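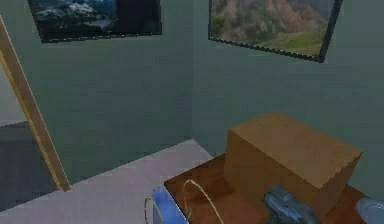 Simulated room, gripper at the near side of the closed carton.

Solley Gripper Service Kit, for the Oshima two-part hand
Sold by Stidex. Kit no. 202. Price: 2,580.

We sell this kit and we don't think everyone with an Oshima hand should buy it. Most of the hands that come back to our bench as "worn out" have a loose mounting plate or a bad zero point. Check those two first. Neither one needs parts.

What's in the bag
Finger pads, one pair
Pivot pins and clips
Spring set
Small tube of grease
Setup file for the simulator, with the room, the table and the carton

About the setup file
Faisal Awan built it so you can try a new zero point on screen before you try it on the machine. It is good for checking reach and the angle of approach to a flat cardboard face. It is no good for checking grip. The simulated carton doesn't bow in the middle the way a real one does, and a pad that holds on screen may slip on the floor. Use it to find gross mistakes, then go slow on the real cell.

Fitting
1. Power down and lock out.
2. Take off the old pads. Clean the seats with a dry cloth.
3. Fit the pins from the inside. The clip goes on last.
4. Grease the pivots only. Wipe off anything that gets on the pads.
5. Reset zero with the fingers closed, then run 20 slow cycles with no load.

Still drifting after step 5? The pads weren't the problem. Look at the cable where it bends behind the wrist.

How long does it last?
The maker of the pads gives a figure. We leave it off this page, having never come close to it. Dorin Vasiliu logged 932 hours on one pair at the Prasevwood cell before the edges rounded over — clean cartons, light loads. Dusty board will do worse.

Returns
Unopened kits only. Opened grease can't come back. For fit questions ask for Chiharu Higuchi at the service desk, and have the number off the wrist plate ready.

Page checked December 8, 2018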